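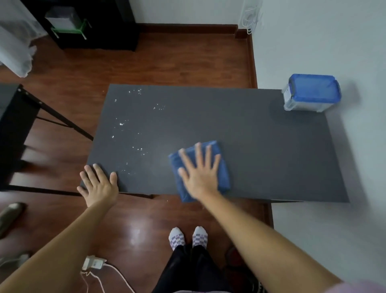 Jarosław Duda asked whether the regional replenishment posts would be filled from inside the company again this year, and whether Skunden in particular would go to someone who has worked a store stockroom. Both posts are open to outside applicants. Store experience is preferred for Skunden and is not required for Plilthorpe.

## Replenishment Analyst, 2 positions

**Employer:** Altano, membership warehouse retail
**Locations:** Plilthorpe (1), Skunden (1)
**Hours:** 40 per week, full time
**Reports to:** Regional Inventory Manager
**Requisition no.:** 1,635
**Apply by:** September 7, 2024

### Background

Altano sells groceries, household goods and seasonal items to paying members. Stock moves from suppliers to a regional depot and from there to the stores, mostly on full pallets. Stores hold very little in the back, so an order that is wrong by one pallet shows up on the sales floor within a day or two.

Ordering for the Plilthorpe and Skunden regions is currently handled by the depot at Jabłońska. From January it moves to the regions. The analysts will start before the changeover and work in parallel with the depot until the order files match.

### The work

Each analyst is responsible for 2,000 active items. Daily tasks:

- Review the overnight order proposal and correct quantities before the depot cutoff.
- Check on-hand figures against sales and receipts, and send count requests to stores where the figures do not agree.
- Set minimum and maximum levels for new items. Review them again after four full weeks of sales.
- Enter promotion volumes received from the buyers.
- Close out discontinued items and arrange transfers of remaining stock between stores.

The Skunden position also covers fresh and chilled goods. Shelf life on these items is short, orders go out twice a day, and the first cutoff is at 6:30 a.m. The Plilthorpe position covers dry grocery, cleaning products and paper goods, with one cutoff at 11 a.m.

Analysts visit stores in their region regularly. Travel is by company car – a valid driver's license is needed for both positions.

### Requirements

- Two years in inventory control, purchasing, store operations or distribution.
- Good command of spreadsheets, including lookups and pivot tables. Applicants will be given a short practical test.
- Ability to read a pallet configuration sheet and convert between units, cases, layers and pallets.
- Clear written English. Most contact with the depot is by email.

Useful but not required: basic SQL, experience with forecasting software, knowledge of date coding for chilled food.

A degree is not required. Time spent as a stockroom lead or receiving clerk counts in full toward the two years.

### Terms

The positions are permanent after a probation period of three months. Pay is set by grade and is the same at both locations; the grade sheet is sent with the interview invitation. Early starts at Skunden carry a shift supplement. Staff receive a household membership from the first day of employment.

Remote work is possible one day a week after probation, except in the weeks before a seasonal changeover.

### How to apply

Send a resume and a cover letter of one page at most to the Altano regional personnel office in Plilthorpe. Put the requisition number and the preferred location in the subject line. Applicants who would accept either location should say so – one application is enough.

Current employees apply through the same office and should inform their store manager before the interview stage. Interviews are held at Plilthorpe for both positions. The practical test takes 45 minutes and is done on the same visit, on a company laptop.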